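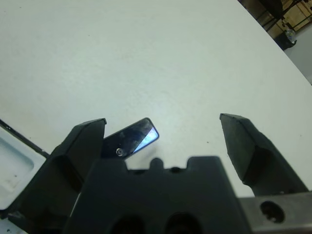

May 18, 2025

Up at half five to finish the Gandholm piece before the embassy put its statement out. I needn't have bothered. The statement came at ten past nine and said the same as the one before it, with the paragraphs in a different order. The two attachés have been told to leave by the end of the month. Their government denies everything and will expel two of ours, probably before the weekend is out.

What we know so far, for my own benefit as much as anything. The port authority at Gandholm found in January that somebody had been reading its mail. It told the ministry, and the ministry sat on it for weeks. The number they are giving now is 3,379 messages copied, most of them dull: berth bookings, crane repairs, a long quarrel over parking. Mixed in were the sailing times for the supply ships, and those are the reason anyone cares. The ministry says the login details came from a contractor in Wolham who had used one password for everything. The contractor's office is shut and the phone rings out.

Went over to Wolham after breakfast anyway. Train on time, bus not. The office is on the first floor above a shop selling fishing tackle. Blinds down, post on the mat. The man in the shop said the people upstairs were quiet and paid on time for the shared bins, and that he had already told this to a Swedish radio crew. I wrote it down but I don't think I will use it. Had a cheese roll on the wall by the bus stop and rang the desk. They want 800 words on the expulsions and are not much interested in the contractor. I said the contractor was the story. They said possibly tomorrow.

The briefing was at two, in the back room at the ministry with the bad heating. Forty minutes, no names to be used, no recording. The official read from a sheet and took questions for the last ten. I asked why it had taken from January to May to say anything. He said an inquiry was under way during that period. I asked if the attachés had been in Gandholm themselves. He said he would not go into movements. Somebody from one of the agencies asked about the hire car and he looked at his sheet for a good while before he said no comment, so there is a hire car. I'd not heard of it before today. Must ask how she got that.

He did say one new thing, that the same group had tried the water company at Staltance and failed. He called it an attempt and would not say how far they got. I have the water company's own notice from the winter, which told customers that online billing was off for 48 hours because of planned work. Perhaps it was planned work. I have asked them. Their press line closes at four on the dot and I rang at six minutes past, so that will have to wait.

Filed at twenty to six. Cut by a third. They took out the line about the ministry sitting on it and put in a line from the foreign secretary's office about standing firm, which could have been written at any time in the past ten years. The headline has "spies" in it. I had asked them not to, as nobody has been charged and both men have immunity, so no court will ever hear the evidence one way or the other. Sent a note. No answer yet.

Read some of the Dinu papers on the way home, because I keep thinking it is the same pattern. Dinu was a smaller place and an older system, but the way in was a contractor there too, and it also came out only when the other side's diplomats were sent home. The inquiry into that one ran to 1,461 pages and I have got through more than half of it over the past year, mostly on trains. The appendix with the dates is the useful part. If I set the Gandholm dates beside it I might have something to show the desk that isn't another statement. I'll do it in pencil first.

Home by eight. Soup, toast. The boiler is making the noise again. Changed my own passwords, which took an hour, and locked myself out of the bank.

For tomorrow:
Staltance water, before four
Hire car - which firm, which days
Land registry for the Wolham office, who holds the lease
Ask for the second annex again, in writing this time
Expenses, bus and train
Boiler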